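Ticket: VAT return won't match the bank
Product: Girkitz bookkeeping
Opened by: Venla Peltonen, Wudcombe office
Status: Open, waiting on customer

Venla, Wednesday 10:15
Hi all, me again (sorry!). I'm trying to get the October VAT return off and the box for tax on purchases is coming out £15 higher than my own spreadsheet. Doesn't sound like much, I know, but I've been through it twice and I can't let it go. I've logged out and in again, cleared the browser and run the report on both the cash and the invoice setting. Same gap on both, to the penny.

What I have noticed is that the MacBrayne invoices look odd. There are 8 of them this month, and 2 show a tick in the "matched" column but still turn up in the list of unmatched bank lines. I don't remember seeing that before the update.
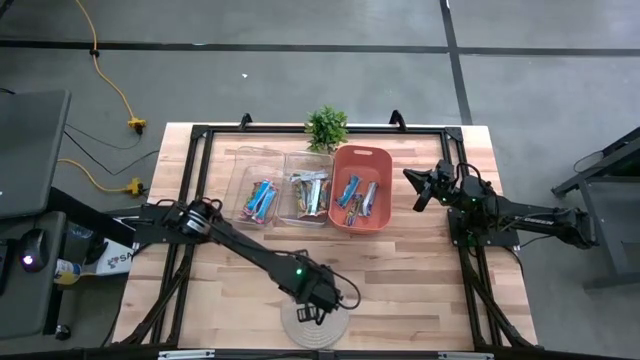 I did wonder about the supplier rule Lola set up before she went on leave, the one that splits each bill between stock and carriage. Carriage should carry VAT at the same rate as the goods on those bills, so I wouldn't expect it to change the total, but I'm no expert on the rules side. I haven't touched it in case I make things worse!

Guðlaug Frandsen, Support, 11:40
Hi Venla, no need to be sorry, I like one with a proper clue in it. I've had a look at your ledger and I can see the two you mean. Each has been posted once by the rule and once from the bank feed, so the VAT is going in twice. £10 on the first and £5 on the second, and there's your gap.

Could you please:
Switch the rule off (Settings, Suppliers, Rules).
Open each of the two bills and choose "Undo match".
Void the copy that came from the feed and keep the one with the invoice attached.
Match the bank line again by hand, then rerun the return.

Don't delete anything, just void it, or you'll lose the trail. The totals can take up to an hour to refresh.

Venla, 12:05
Oh, that adds up, thank you! First one is voided and matched again. The second says "period locked" when I try to void it. Do I unlock October myself or does that have to be you?

Guðlaug, 12:20
You can do it if you're an admin: Settings, Periods, Unlock. If the button's greyed out, tell me and I'll do it from here. Please don't file until we've both seen the new figure.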